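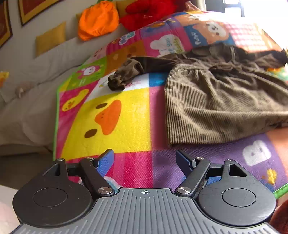
madach-cloth: hand-held gripper recordings for comparing cameras and finger pads

Version 3, February
Maintained by Zsófia Szekeres and Si-woo Tak

Summary

madach-cloth holds 1,811 short recordings of people picking up, turning over and folding clothes with a hand-held gripper. It was made to compare two camera modules, which we call Starness and Tănase after the names on our parts list, and two kinds of finger pad, on the same tasks in ordinary rooms. The gripper is the Madach body in all recordings. The recordings were later used to train small policies for a table-mounted arm, but the set was not planned for that and it shows in places. See Known problems.

What is in it

There are 17 garments. Most are trousers, jumpers and children's clothes, with a few tea towels that we count as garments to keep the tables simple. Surfaces are beds, sofas, rugs and play mats in lived-in homes. We left rooms as they were, so expect cushions, toys, plants and picture frames in the background.

Each recording is one attempt at one task. The tasks are:

lift: take hold of the garment anywhere and raise it clear of the surface
spread: pull a heap out until it lies more or less flat
fold: bring one side over the other
turn: pick up a sleeve or leg and lay it down on the opposite side

Failed attempts are kept. The outcome column is ok, fail or unsure, filled in by the person holding the gripper straight after the attempt. A second person checked the unsure ones from the video and left them as unsure if they could not tell either.

Hardware

Body: Madach, printed, with a round disc on each side and two linked fingers. Opening is worked by a trigger under the handle. Finger width is logged by an encoder at the left pivot.

Pads: soft or firm. Go by the pad_left and pad_right columns and not by colour. We had blue and black pads in both hardnesses, and some sessions used a mixed pair.

Cameras: Starness has the wider lens and a rolling shutter. Tănase is narrower and has a global shutter. Both fit the same bracket, but Tănase sits a little further back, so the body takes up a different share of the picture.

Logger: Illa, running on a small board in a belt pouch. Width and motion are written at 125 Hz. Video is written separately and matched up afterwards by timestamp.

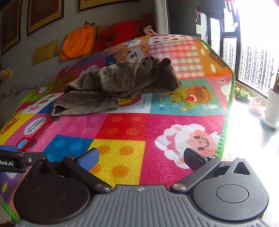 Brown corduroy on the play mat, bright window on the right.

Layout of the files

sessions/ has one folder per session, and each session folder holds the video, the Illa log and a plain text note from whoever was recording. The notes are uneven. Si-woo's are long and mine are mostly about batteries. (ZS)

episodes.csv lists every attempt. Columns: episode_id, session, garment, task, camera, pad_left, pad_right, light, outcome, remarks.

calib/ has lens calibration for both camera modules and the width table for the encoder. Use the newer of the two Starness files. The old one is only there so that version 1 results can be repeated.

splits/ has the train and test lists. Splits are by home, so no room in the test list appears in training. Garments do cross over.

Cameras compared

Starness kept both pads and more of the garment in view during the fold task, and our annotators marked fewer attempts as unsure with it. It struggled when a window was in view. The side of the cloth nearest the glass often went nearly white, and fine ribbing was lost there.

Tănase coped better with fast movement. Edges stayed straight during quick turns, and the motion tracking lost its place less often. Its narrower view meant that a long sleeve or trouser leg could leave the picture before the hand had finished moving.

For bedrooms with strong daylight we would pick Tănase. For folding on a table under a lamp we would pick Starness. We have not tried either of them in a room with flickering light.

Pads compared

Soft pads held thin cotton well and were poor on corduroy, where they tended to slide along the ribs. Firm pads did the reverse. A mixed pair came out between the two on lifting and was slightly better than either on turning, but there are too few mixed sessions to lean on that. Please do not quote it without saying so.

Known problems

Video and log can be out of step by up to 100 ms in the early sessions. These are marked sync_rough in the remarks column. A better offset is given in the session note where we managed to work one out.

The light column was judged by eye. One person's "bright" is another person's "mixed".

Patterned mats upset the tracker less than plain bedding did, so results from play mats look better than they should. If you are comparing trackers, report mats and bedding separately.

The encoder reads slightly open when the fingers are fully closed on nothing. Subtract the value in calib/width_zero.txt.

Right-handed recorders only.

Privacy

Homes were recorded with the agreement of the people living in them. Sound was never recorded. Video where a face came into view has been removed along with its row in episodes.csv, which is why the episode numbers have gaps. If you find something we missed, write to the maintainers with the episode_id and we will take it out in the next version.

Changes

Version 3: added the mixed pad sessions, new Starness calibration, splits redone by home.
Version 2: remarks column added, width table corrected.
Version 1: first release inside the group, Starness only.

Still to do

Re-cut the longer spread recordings, which include a lot of waiting at the start.
Add left-handed sessions.
Test the Illa update that stamps video and log from the same clock.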